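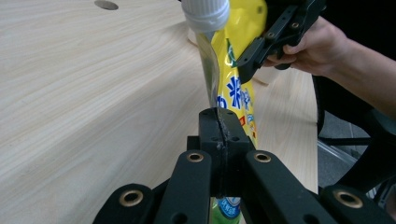
Section 6: Setting Up Table Service on the Drovico Handheld

Your restaurant has bought the Drovico handheld, or your boss has, and now it's your problem. Set aside an hour before opening. The handheld can be set up during dinner service, in the same way that a tire can be changed by someone sitting in the car.

Before you start, you will need:
The manager PIN
A charged handheld
Your floor plan, including the two-top by the restrooms that everyone pretends isn't there

6.1 Loading the menu

1. Turn on the handheld and enter the manager PIN.
2. Tap Menus, then Import from Redex.
3. Wait for the green check mark. A menu with 200 items takes a few minutes. If yours has more than 200, it will be loaded in two batches, and you may want to have a word with the chef.
4. Open any entree and check that its sides came across. Sides marked "choice of" in Redex sometimes arrive as "all of."
5. Tap Publish.

Note: Daily specials are not imported. Type them in by hand under Specials, and keep each name to 43 characters. "Pan-seared" uses up ten of them.

6.2 Drawing the floor

1. Tap Floor, then New Room. Patios and bars count as rooms.
2. Drag tables into place and number them the way your staff already does. If there has never been a table 14, leave it out. The software doesn't mind gaps, but servers mind new numbers.
3. Assign each table to a server station.
4. Tap Save Room before you leave the screen.

Caution: Deleting a table closes any open check on it, unpaid. Merge tables instead (see 6.4).

6.3 Sending orders to the kitchen

1. Plug in the Vaher kitchen printer and load the paper shiny side out.
2. On the handheld, tap Printers, then Find.
3. Choose the printer and tap Test. A ticket should come out reading "HELLO KITCHEN." Remove it before somebody tries to cook it.
4. Repeat for the bar printer, if you have one.

If the handheld shows error 605, the printer is on a different network, most likely the one your customers use. Move it to the staff network and go back to step 2.

Note: Happy hour prices follow the clock on the handheld — check it whenever the clocks change, or you'll be selling half-price wings at dinner to some very loyal new regulars.

6.4 Merging and splitting

1. To merge, press and hold one table and drag it onto its neighbor.
2. To split a check, tap Split, then By Seat or Evenly.
3. For a party that wants seven cards, two of them for the appetizers only, tap Custom and breathe out slowly.

Split checks can't be rejoined once a card has been run. For refunds, see the Clodis card reader guide.

Last revised 17 Dec 2019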